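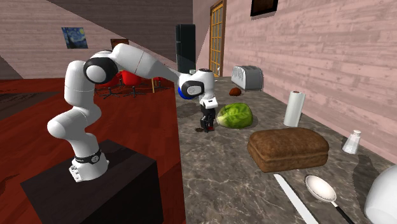 *Words: Si-woo Seok | Kitchen pages, November*

## Keeping bread, salad and worktops in good order

Most of the food thrown out in a small household is bread and salad. Both are cheap, both are bought out of habit, and both go off faster than they need to. These notes cover storing them, using up what is left, and looking after the worktop and knives they get cut with. Quantities suit a household of two or three.

### Bread

Keep a crusty loaf cut side down on a board for the first day, with a clean tea towel over it. After that, put it in a bread bin or a paper bag inside a loosely folded plastic one. Plastic alone makes the crust leathery. A soft tin loaf can go straight into plastic.

Do not keep bread in the fridge. It goes stale there much faster than it does in a cupboard, even though it takes longer to go mouldy. If you won't finish a loaf in three days, slice half of it and freeze it the day you buy it. Slip a bit of greaseproof paper between every second slice and you can lift out what you want with a table knife.

To bring back a loaf that has gone hard but not mouldy, run the crust quickly under the cold tap and put it in a hot oven for 10 minutes. Eat it the same day, as it will be harder than before by the morning.

If there is mould on any part of a loaf, throw the whole thing away. Cutting off the green bit isn't enough with bread. Wipe out the bin with white vinegar and let it dry with the lid off before anything else goes in.

Crumbs are worth keeping. Dry the ends in the oven as it cools after a roast, crush them with a rolling pin in a bag, and store them in a jar. They keep for a month in a dry cupboard and much longer in the freezer. A 500 g tub does for fishcakes, for topping a macaroni cheese and for thickening a meat loaf.

### Lettuce and other leaves

A whole lettuce keeps far longer than a bag of leaves. Buy it whole if you can, and don't wash it until you want it. Wrap it in a sheet of kitchen paper, put it in a bag with the top left open, and stand it in the salad drawer away from apples and pears, which give off a gas that turns the leaves brown.

Change the paper when it feels damp. That one job makes more difference than any of the special boxes. I had a Zulow salad keeper for two years and got the same results from a bread bag.

Take leaves from the outside as you need them. If you do cut the head, cut off only what you'll eat and press the cut face against dry paper.

Limp leaves will often come back in a bowl of cold water. Give them 17 minutes or so if you are the sort of person who sets a timer, or as long as it takes to cook the rest of the meal. Spin or shake them dry afterwards. Slimy leaves are finished and belong in the compost.

Lettuce past its best for salad is still fine cooked. Shred it and stir it into a pan of peas with a knob of butter and a spring onion, lid on, for a few minutes. It also makes a decent soup with a potato and a pint of stock.

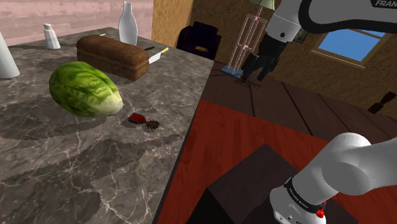
Plekik wrote in after the last set of notes to say that the paper trick works on celery and spring onions too, but that herbs want the opposite treatment: stand parsley and coriander in a glass with an inch of water, put a bag loosely over the top, and change the water every other day. Basil should stay out of the fridge altogether. I have tried the parsley since and can agree with all of it.

### Stone worktops

Marble looks hard but it marks easily. Lemon juice, vinegar, wine and tomato will all leave a dull patch if they sit, and polishing it out is a job for someone with the right pads. Wipe up acids straight away with a damp cloth, then dry the spot.

For daily cleaning use warm water with a few drops of washing-up liquid. Rinse with a second cloth and dry with a third -- it sounds fussy, but most of the smeary look people complain about is old soap. Don't use vinegar sprays, cream cleaner or anything sold for limescale.

Oil stains can be drawn out with a paste of bicarbonate of soda and water. Spread it as thick as a pound coin, cover with cling film, leave overnight and scrape off with a plastic spatula. Try it in a corner first. A bad stain may need doing three times.

To see if the stone needs sealing, leave a teaspoon of water on it and come back in a quarter of an hour. If the stone has darkened underneath, it's due. The sealer I use is made by Kudia and the tin has lasted through four goes. Whatever make you buy, wipe off the extra before it dries, or you'll be left with a sticky film.

### Knives

Never cut directly on stone. It takes the edge off a knife in a week and scratches the surface too. Use a wooden or plastic board with a damp cloth under it to stop it sliding.

A bread knife needs very little care. Wash it by hand, dry it and keep it out of the loose cutlery drawer. Don't try to sharpen the teeth on an ordinary steel. When it starts tearing the crumb, either send it away to be ground or replace it. The cheap ones are fine.

Plain-edged knives want a few strokes on a steel before use and a proper sharpening two or three times a year. If you use a whetstone, 1000 grit is enough for kitchen work. Soak it if the maker says to, hold the same angle all the way along the blade, and stop when you can feel a slight burr on the far side. Turn over and repeat.

For lettuce, tearing is kinder than cutting if it has to sit for an hour before the meal. If you're serving at once, cut it with whatever is sharp.

### Odds and ends

* A slice of bread in the biscuit tin will soften biscuits that should be chewy. Take it out the next day.
* Stand oil bottles on a saucer. The ring they leave on pale stone is hard to shift.
* Sponges smell before they look dirty. Boil them for two minutes or throw them out.
* Write the date on anything you freeze. Pencil on masking tape stays put and peels off cleanly.
* A bread bin with a wooden lid can be rubbed with a cut lemon and a little salt, rinsed, and left to dry on its side. Keep the lemon well away from the marble.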